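【報道関係各位】取り急ぎ第一報。詳細は追って。

# 灯台船の乗組員を追った記録映画『Diva』、7月にプリルトモウ(Priltomow)で上映

配給:Ellura
製作:Gilmartin
監督:シアーシャ・ギャラガー(Saoirse Gallagher)

Elluraは、長編ドキュメンタリー『Diva』の上映を7月、プリルトモウの旧港湾会館で行います。上映は2回、昼と夜。どちらも入場無料、予約制。

題名の「Diva」は船の名前です。歌手の話ではありません(先に出した案内でそう読まれた方が複数いらっしゃったので、念のため)。プリルトモウ沖に錨を下ろし、霧の夜に灯りと霧笛で航路を示していた灯台船。冬の嵐で錨鎖が切れ、乗組員6名全員が帰らなかった。港の人なら誰でも知っている話、ただし港の外ではほとんど知られていません。

映画は事故そのものより、その前とその後を長く撮っています。交代の船を待つ家族の台所。給料袋。無線の時間になると黙る子どもたち。再現ドラマはなし、ナレーションもなし。声はすべて遺族と元同僚のもの。

## 日誌のこと

製作の出発点になったのは、陸側の無線局に残っていた交信日誌です。全部で2,529ページ。鉛筆書き、雨染み、判読できない行も多数。ギャラガー監督はこれを端から読み、事故当夜の記録だけでなく、煙草の補充を頼む交信や、誕生日の伝言まで拾っています。本編の後半、この日誌の読み上げだけで進むくだりがあります。長いです。切らないでほしいと監督から強い要望があり、配給側も切っていません。

読み上げは遺族の方々が分担。収録は会館の二階で、途中で読めなくなった箇所はそのまま残してあります。
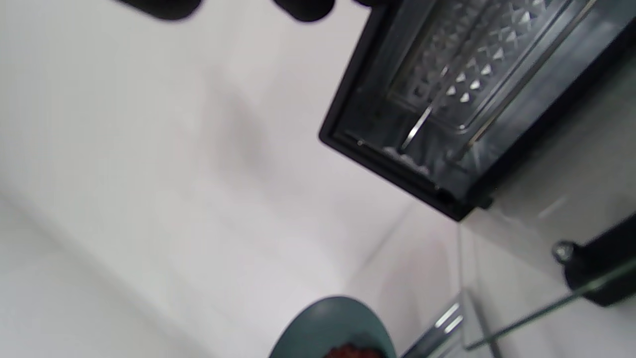
ロイシン・オニール(Róisín Ó Néill)は、父の名前が出てくるページを自分で読むと決めるまでにずいぶん迷った、と話しています。隣の人に代わってもらうつもりで会館に行き、順番が来たらそのまま読んでいた、とのこと。「煙草の銘柄まで書いてあるとは思わなかった。母が怒っていた銘柄でした」

監督コメント、届いた分をそのまま掲載します。

> 追悼の映画を撮るつもりはありましたが、撮っているうちに、船の上の退屈さのほうに引っぱられました。何も起きない夜の記録が大半なんです。天気、風向き、異状なし。その異状なしを書いた人の字が、だんだん見分けられるようになる。観る方にもそこまで付き合ってもらえたら以外と早く終わる映画だと思います。
> シアーシャ・ギャラガー

## 上映について

- 会場:旧港湾会館 大広間(プリルトモウ)
- 昼の回:午後1時開場
- 夜の回:午後6時半開場、上映後に監督の挨拶あり
- 字幕:英語音声、日本語字幕つき。アイルランド語の部分にも字幕が入ります
- 年齢制限なし。ただし霧笛の音がかなり大きい場面あり。小さなお子さま連れの方は後方の席をどうぞ

夜の回の前に、港の岸壁で短い献花。雨天でも行います。花は各自でお持ちください、会場での販売はなし。献花の時間帯は岸壁側の駐車場が使えません。会館裏へお回りください。

報道の方の撮影は献花と挨拶のみ可。上映中は不可。遺族席にはカメラを向けないでください、これは必ず。 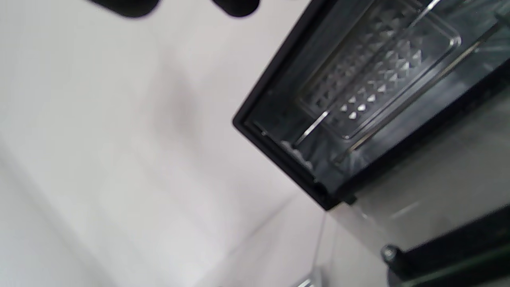

会場配布のリーフレットは現在、最終校正中です。6名の氏名と持ち場、日誌からの抜粋、監督の覚え書き。広告は入れません。表紙に船の写真を使う案もありましたが、遺族の方から文字だけにしてほしいとの声があり、そのように変更しました。地の色は上の写真の白い面、淡い灰色の濃淡が斜めにうっすら入ったあの調子に寄せる方向で、印刷所と相談中。題字は黒一色。刷り上がり次第、PDFを各社にお送りします。

## 今後の予定

プリルトモウのあとは未定。近隣の港町から問い合わせをいただいていますが、決定しているものはまだありません。配信、ソフト化も未定。遺族の方々に先に観ていただくのが順序なので、試写用リンクの発行は上映後の後になります。ご了承ください。

Gilmartinでは引き続き、灯台船に関する資料を探しています。写真、手紙、8ミリフィルム、なんでも。特に交代要員として短期間だけ乗船された方のお話。名簿が欠けており、どなたが乗っていたのか製作側でも把握しきれていません。複写後は必ずお返しします。送料は当方負担。

## 取材のお申し込み

監督の取材は上映当日の昼の回と夜の回のあいだ、会館一階の小部屋で。1社ずつ、短めでお願いします。遺族の方への取材はEllura経由に限ります。直接のご連絡はお控えください。

素材(スチル、予告編、日誌の複写)はご希望の媒体に個別にお渡しします。媒体名、掲載予定の時期、ご担当者名を添えてEllura宣伝担当までお申し込みください。

訂正:先に配布した案内で夜の回の開場を午後6時としていましたが、午後6時半の誤りです。差し替えをお願いします。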